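Hosside repair and craft evening to carry on through the winter

The monthly craft and mending evening at the old reading room in Hosside will carry on through the winter after all, and anyone who has been along will know what a relief that is. The parish had warned in July that the heating bill might put a stop to it, but a collection among regulars and a very generous gift from the Bettencourt bakery have brought in 2,024 pounds, enough to keep the radiators going until the spring.

Zawadi Rugemalira, who started the evenings with a borrowed sewing machine and a tin of odd buttons, told us she had been bracing herself to send round a rather sad letter. "I'd got as far as writing it out," she said. "Then the bakery rang while I was looking for stamps, and I had to sit down on the stairs for a bit."

Those who haven't been before may like to know how it works. Doors open at half past six and the kettle goes on straight away. People bring whatever they are in the middle of – a hem, a jumper with a hole in the elbow, a half-finished quilt that has been in the airing cupboard longer than anyone cares to admit – and they find a table and get on with it. Somebody nearby generally knows the answer if you get stuck. There is no teacher as such, and you don't have to talk if you have had a long day, although most people do end up talking.

The evenings used to draw a handful of neighbours from Flerine Lane and not many more. These days roughly 28 come along, several of them on the bus from Gravau, and the side room has been opened up so that the paper crafters can spread out without getting wool in their glue. Boris Koubek has taken on the side room and is very happy in there. He was a surveyor for most of his working life and has a great fondness for anything ruled in squares, and he is helping newcomers to draw up their own patterns for bags, lampshades and, in one ambitious case, a tent for a cat.

"You can alter a pattern as often as you like while it's still on paper," he said. "I wish I could have said the same about drains."

He would be glad of any rulers, set squares or rolls of lining paper that are lying about at home unused. They can be left in the porch at any time before six in the evening.

A large sheet with a black grid, and one or two smaller things, on a dark grey tabletop.
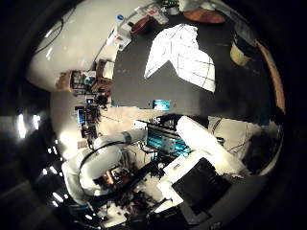
What's planned for the coming months

The autumn evenings will keep to the usual pattern, with darning in the main room and paper and pattern work at the side. Before Christmas there will be a longer session for making decorations, starting at two in the afternoon, and children are welcome at that one if they bring a grown-up. The wool swap returns in the new year. Last time it shifted 300 balls of yarn in a single evening, and a good many of them are said to have gone home with the people who brought them.

Entry is still two pounds, tea and a biscuit included, and the first visit is free. There is room for 20 bicycles in the yard behind the reading room, but the gate sticks in damp weather and needs a firm push. Anyone who would like a lift from Gravau can put their name on the list by the door, or ask Zawadi, who usually knows who has a spare seat.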